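Unit 2 handout, stone and hard surfaces (K. Ninh)

- test patch first, ALWAYS. inside a cupboard edge if poss
- neutral cleaner on marble, no vinegar, no lemon. acid etches, wont buff out
- dilute in the bucket, not on the surface
- grease: 2 passes, rinse between
- microfiber, folded. change sides offen

Quiz covers this + dwell times. 45 min, closed notes.
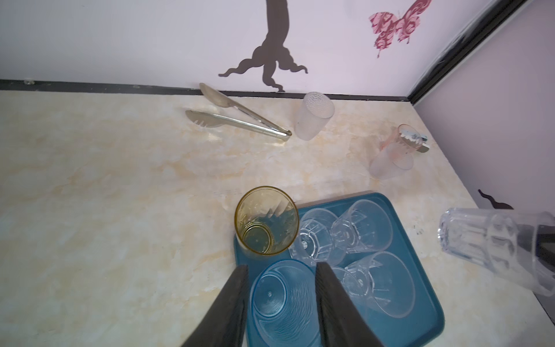 Furgate, April

Lab moved to the Kamel building. Bring gloves. Questions to Hanane Belkadi.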